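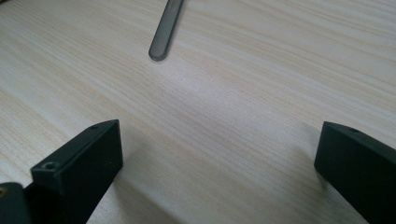 Light wood tabletop, fine straight grain: solid, veneer or printed?

posted by plornetti_bench in Furniture & Finishes

I picked up a secondhand Lunde table in August and need to know what I have before I put anything on it. The top is pale, creamy beige with a slight pink cast. The grain is very fine and close, in long thin tan lines with lighter bands between. No knots and no seams anywhere on the upper face. The former owner had no paperwork. The number 2468 is stamped on the underside and means nothing to me.

Under the window it looks washed out compared with the rest, mostly in the early afternoon. I can't tell if that is fading or glare. My plan was to sand the whole top and apply a water-based matte finish. Is that safe?

Flodis
Accepted reply

Don't sand until you have looked at the edges. The face tells you very little, as a good veneer and a decent print both give you even grain with no defects.

Check the end of the top, where the boards would be cut across. On solid wood the lines on the face continue over the edge and turn into end grain. On veneer you get a separate strip on the edge, or a thin layer over a core of a different color. Also look inside any screw hole on the underside. Pale chips pressed together mean particleboard. If there is a drilled hole for a cable or a leg bolt, use a flashlight there.

Then look at the grain through a magnifier. Printed grain breaks up into dots. Wood has pores you can catch with a fingernail, although a thick factory finish can hide them.

If it is veneer, assume it is thin. I went through one with 60 grit in a few seconds — it does not come back. Scuff by hand with a fine pad, wipe off the dust, and put on two thin coats. If it is printed, leave it alone and just clean it.

For the light patch, close the blinds and look again after dark with a lamp moved to the other side. Glare moves with the lamp. Fading stays put, and will usually show a line where something sat on the table for a long time.

denlow_11

Had the same color top, mine was veneer. Used 700 grit by hand, with the grain, and hardly any pressure. Came out fine. Try it underneath first.

plornetti_bench

Checked one end. There is an edge strip, with a darker core behind it at one chipped corner. Veneer, then. The pale area moved with the lamp, so no fading that I can find. I'll skip the sander and test a fine pad on the underside.

sawdust_and_tea

Just oil it. Oil works on everything.

Flodis

Oil won't soak in through a factory finish. It will sit on top and stay tacky. Find out what coating is on there before using any.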